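Why does the forecast cone get narrower when the wind field gets wider?

Posted in Tropical Weather by Akihiko Kikuchi

I keep a boat at Woronden and have been following the advisories on Ela since February. The track cone on the 6 a.m. advisory was clearly narrower than the one from the night before, but the text said the tropical storm wind radius had grown. My neighbor read the narrower cone as good news and decided not to double his lines. I don't think that's right, but I couldn't explain why. Does the cone say anything about the size of the storm? And if we are 50 miles outside the edge, is there a usable rule for whether to expect damaging wind?

Colleen MacDonald

The cone has no information about storm size. It shows the probable position of the center only. It is built by drawing a circle around each forecast position, with the radius of each circle taken from past track errors at that lead time, and then joining the circles. The radii are fixed for the season, so the circle at a given lead time is the same for a small storm and a very large one.

The cone can still look narrower from one advisory to the next. If the storm speeds up, the same circles are spread over a longer distance and the shape looks thin. If the storm is close to the end of its forecast life, the late circles - the big ones - are dropped entirely. Neither of these means less wind at your dock. 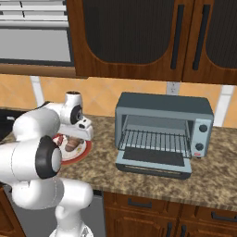 For wind, use the wind radii in the advisory text. They are given by quadrant, and the quadrants can differ a lot. A storm moving quickly usually has its strongest wind on the right side of the track in the Northern Hemisphere, because the forward motion adds to the rotation there. Fifty miles outside the cone on the right side may be well inside the gale area. The same distance on the left may not be.

There is no single distance rule. Look at the wind speed probability product for the point nearest you, and at the earliest reasonable arrival time for tropical storm force wind. Finish your lines before that time. Swell is a separate problem and can arrive well ahead of the wind.

harborwatch_3

Agree with the above. Also the center stays inside the cone only part of the time, so being outside it was never a guarantee. We were outside for Matsuda and lost 14 slips at Grotia. Double the lines.

Akihiko Kikuchi

Thanks, the point about forward speed explains it. Ela did speed up between those two advisories. We are on the right side of the track, so I will go by the quadrant radii and the arrival time.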